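Undden共享工坊双臂装罐项目进入连续测试

Undden共享工坊的双臂装罐项目在三月进入连续测试阶段。项目由工坊的6名成员利用晚上的时间完成，目标是让两台机械臂配合，把金属罐放进一个浅的敞口容器里，并且排列整齐。成员们希望以后这套设备可以在社区食品分发点使用，不过目前它还只在工坊里工作。

这个项目从去年秋天开始准备。最初的方案只有一台机械臂，安装在桌子的一侧。小组很快发现，罐子互相靠得很近的时候，单个夹爪容易把旁边的罐子推歪。后来小组向邻近的Rirnar工作室买来第二台二手机械臂，安装在对面，两台面对面工作。包括底座、电源和线材，第二台的费用是2000元，由成员平均分担。

桌子是工坊里原来就有的一张浅色木桌，小组在桌子四周加了黑色的导轨和支架，两台机械臂的底座分别在左右两边。这样做以后，底座的位置可以调整，调整以后用夹具固定。小组在说明里写道，这一步花的时间比写程序还要多，因为两个底座只要有一点不平行，两个夹爪在中间会合的时候就会有偏差。

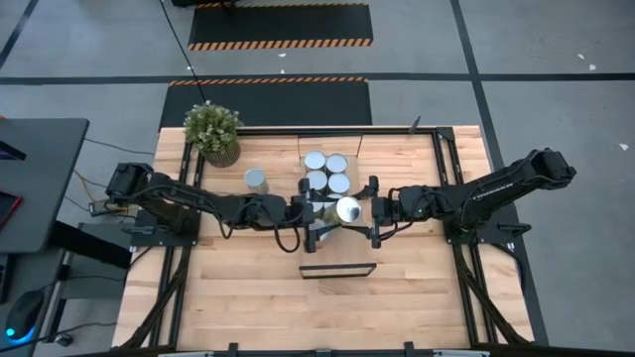 最困难的动作是处理倾斜的罐子。罐子立着的时候，夹爪从两侧夹住就可以，但是如果罐子歪在别的罐子上面，夹爪常常只碰到边缘，夹得不稳。现在的做法是让两个夹爪同时靠近，一个负责支撑，另一个负责调整方向，然后再慢慢放下。控制程序使用Hamann，这是小组自己写的一套脚本，名字来自工坊以前的一台旧车床。脚本把两台机械臂的动作分成小段，每一段结束以后都要互相确认，才可以继续下一段。

根据小组公布的记录，在最近一轮测试里，程序一共运行了100次，其中18次需要人工停止。停止的原因大部分是罐子滑动，也有几次是线缆挂住了关节。小组已经重新整理了线缆，并且把靠近罐子时的速度调低。速度降低以后，完成一次装罐需要的时间变长了，小组认为在现在的阶段这个可以接受。

工坊对测试也有安全方面的规定。机械臂通电的时候，必须有一名成员在旁边，并且手能够马上碰到停止按钮。晚上十点以后不进行测试，避免影响楼上的住户。

下一步，小组计划更换夹爪的指尖材料，比较两种不同硬度的橡胶，还要试一试直径更小的罐子。图纸和脚本整理好以后，会放在Mornenard网站的项目页面上，其他工坊可以免费下载和修改。小组也欢迎有类似设备的读者把自己的测试结果发给他们，特别是关于底座对齐的方法。有兴趣参观的人可以在工坊的开放时间过来，参观不需要提前报名，但是请不要进入地面的安全线以内。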